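Sustar bread slicer, after four months in our kitchen

Tulirley is a small bakery cafe. We put in the Sustar automatic slicer in May of last year, sent it back once for a blade guide, and have had it running every day for four months now. It cost $2,339 with the 17-inch feed tray.

It does plain loaves well. Load, close the lid, press start, and the whole loaf is sliced evenly. The morning person used to spend the first part of the shift on that and now does prep and takes phone orders.
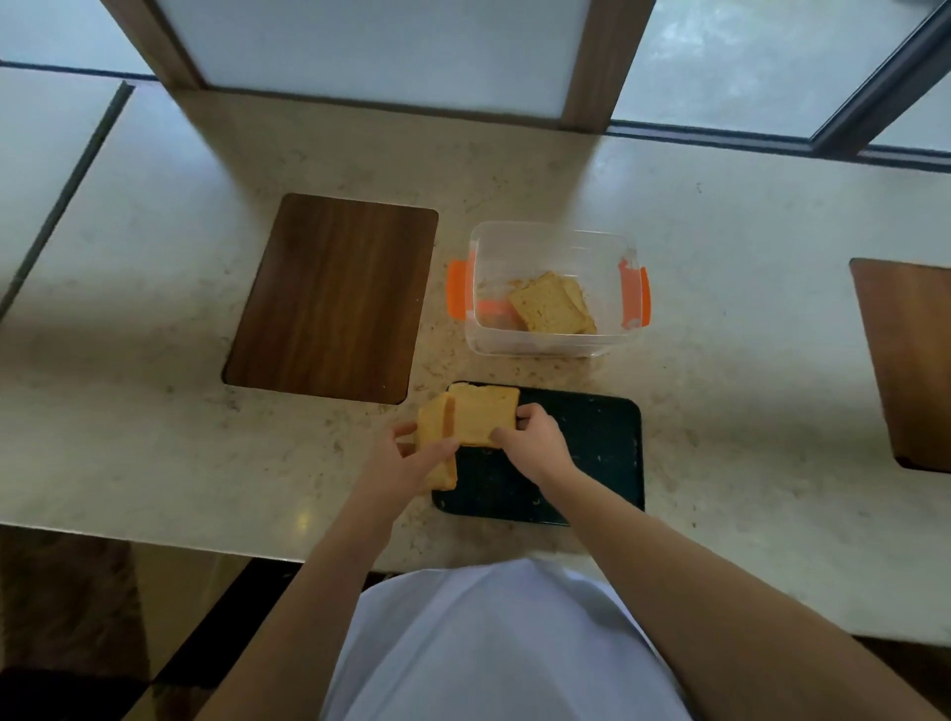 Soft loaves and cakes are still cut and packed by hand. The pusher squeezes anything tender, even on the low setting, and portions for boxed lunches need someone to look at them anyway. I would not buy it expecting to drop a position. We kept the same 4 people on the same hours, but the jobs moved around. Two of them like the change. One misses slicing and has asked for the cake work.

Cleaning is slow and the crumb drawer is too shallow. The Zustar model we tried first was easier to wipe down but jammed on crusty bread.

Good machine for volume, 4 out of 5. Get the staff trained on it before the first busy weekend.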